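Session 5: Laying and clearing with plastic tableware

Notes by Evanthia Pappas. Read before the practical, or during it, as is traditional.

Last time we covered cloths. A plain dark one is the kindest to a beginner - every plate shows up, and so does every crumb.

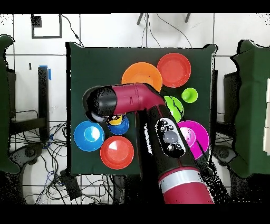
Sorting comes before stacking. Decide whether you are sorting by size or by colour, and then keep to it, a discipline that defeated most of last year's group. Colour is tempting when the set is as loud as this one, but a large orange plate and a red one of similar size belong in the same pile, whatever your eye tells you. Cups go last. The small blue and yellow ones are already keeping close company; the green is off on its own near the edge, so fetch it early if you have elbows like mine.

Stack plates with the widest at the bottom. Bowls get their own pile. Carry 2 piles at most.

For next time: clear a table of 14 pieces and write down the order you did it in.

Related handouts
Session 4: Cloths and corners
Session 6: Trays
Reading list (April)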